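Small Box, Big Drawer

The best thing on my worktable this August is a gray plastic box with nothing in it. I have wanted to write about compartment boxes for ages, and having spent a whole afternoon in Toledo clearing out my own junk drawers, I can't hold off any longer.

You know the kind. A shallow base, a flip lid, a couple of latches, and a grid of little cells inside. They get sold for beads and fishing tackle and screws, and people use them for everything else. Mine have held watch batteries, picture hooks, guitar picks, spare buttons and, for one strange winter, tomato seeds.

My favorite part is the start, when the box is open and every cell is free. Put it on a pale surface where you can spot anything that rolls away, and lay the lid all the way back. Then pick something small to go first. I like to begin with the brightest thing in the pile!

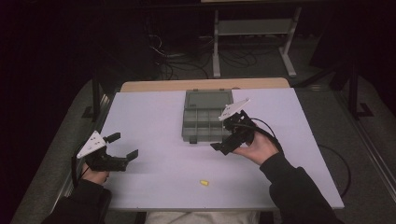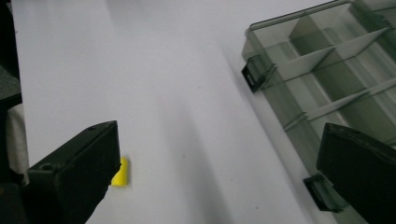
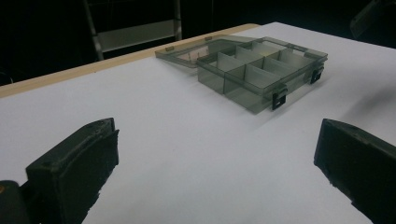 The smoky gray organizer on the white work surface, seen from three angles.

Tinted plastic suits this job so well. You can still see in from the side, and a drawer full of these boxes looks calmer than a drawer full of clear ones (I own both, and I know which drawer I open when guests are over). Latches matter too. My old Skurach box has a lid that pops off if you look at it wrong, while the Trilasine I keep in the car has ridden over every pothole on the way to Grandasstead and never spilled a pin.

As for what goes where, I give each cell one kind of thing and stop when it's full. My sewing box has 20 cells and I left 2 of them open on purpose, for whatever turns up in a coat pocket. The drawer I emptied gave me 80 loose bits, most of them worth keeping: fuses, map pins, foam earplugs, the tiny wrench from a bookcase I gave away years ago.

Earplugs, by the way, are perfect for this. They wander off, they pick up lint, and they fit a small cell beautifully. Mine sit next to the safety pins now, and the fuses have a row to themselves.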